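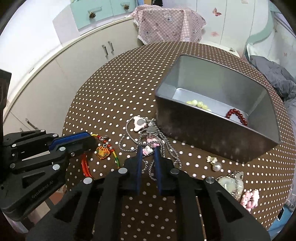
Necklaces and a red and gold knotted charm on a spotted tablecloth.

How a restaurant kitchen works

A restaurant is a place that makes many different meals at the same time. At home, one cook usually makes one meal for everyone. In a restaurant, each person at each table can ask for something different, and the food still has to come out together. This page explains how that is done.

The order

A meal starts as a list. The server writes down what each person wants and gives every seat a number. Seat 1 is usually the one closest to the door. When the food is ready, the server looks at the seat numbers and does not have to ask who ordered the soup.

The list goes to the kitchen on a slip of paper called a docket, or on a screen. A docket shows the table number, the time, the dishes and any changes. "No onion" is a change. A food allergy is also written on the docket, often in capital letters, and it is spoken aloud as well.

The stations

A kitchen is divided into work areas called stations. Each station makes one kind of food. The Verkis, a restaurant in Wirkedport with 49 seats, has four stations:

Grill – meat, fish and some vegetables
Pan – sauces, eggs and noodles
Cold – salads and anything that is not cooked
Sweet – desserts

A small café may have only one cook, who moves between all of these. A hotel kitchen may have many more stations, including one only for bread.

The pass

Between the kitchen and the dining room is a long bench called the pass. Finished plates are put there, under lamps that keep them warm. One person stands at the pass and reads out the dockets. At the Verkis this is the head cook, Lionel Greenwood. When he reads an order, each station answers so that he knows it was heard.

The person at the pass also checks every plate. Is it the right dish? Is the rim clean? Is the hot food hot? A plate that fails goes back to its station.

Timing

Different foods take different amounts of time. Suppose a table orders a baked potato dish that needs 12 minutes in the oven and a piece of fish that needs 4 minutes in the pan. If both are started together, the fish is done first and goes cold while it waits.

To work out when to start the fish, take the short time away from the long time:

12 – 4 = 8

The fish goes into the pan eight minutes after the potatoes go into the oven. Cooks do this sum many times each night, usually without writing it down.

Work done before opening

Most of the work in a kitchen happens before any customer arrives. Vegetables are washed and cut. Stock is simmered. Sauces are made and put into labelled tubs. Cooks call this "mise en place", which is French for "put in place". You say it like this: meez on plass.

The oven is turned on early too. An oven set to 200 degrees Celsius needs time to reach that temperature, and food put in too soon will cook unevenly.

Where the food comes from

Restaurants do not usually shop at a supermarket. They order from suppliers, who deliver in the morning. The Verkis gets its fish from the harbour at Skondside and its bread from a bakery called Lopes. Each delivery is checked at the back door. Fish must be cold, and boxes must not be torn. Anything that is not good enough goes back on the truck.

The menu changes with the seasons. In September the cooks plan which dishes to take off and which to add, depending on what the farms nearby have to sell.

Washing up

Plates are scraped, rinsed and stacked in a rack. The rack slides into a dishwasher that works much faster than one at home. Pots with burnt bits are scrubbed by hand. The person who does this job is often called a kitchen hand, and the kitchen stops without one – there would soon be nothing clean to put the food on.

Words to know

Docket: a slip that lists what a table has ordered.
Station: a work area for one kind of food.
Pass: the bench where finished plates wait.
Supplier: a business that sells food to restaurants.
Kitchen hand: a person who washes up and helps the cooks.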